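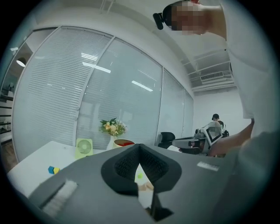 4.2 Owner reports as evidence

Claims about the stiffness of small bilge-keel hulls rest almost wholly on what owners say, and we doubt that this is enough. Mac Giolla's survey drew 186 replies from a register of 919 boats, and the people who answered were mostly those who still liked theirs. Few had measured anything. The word "padded" gives a fair idea of the trouble: some owners used it for a V-shaped notch lined with black mesh, of the kind in Figure 3, and others for bare timber with a strip of carpet glued on. Treating both as one type of mast support, as the Dunden tables do, seems careless to us.

Figure 3. A V-shaped padded notch with textured mesh on both inner faces.

Peadar Mac Mathúna argues that hull number predicts keel-bolt trouble. We could not repeat his result. Of the boats he lists, 19 had been refastened before sale, and the Rindumura yard kept no record of the bolts used. The Brivis figure of 4000 sailing hours before first leakage is quoted often, but we found no logbook behind it and have left it out of Table 2.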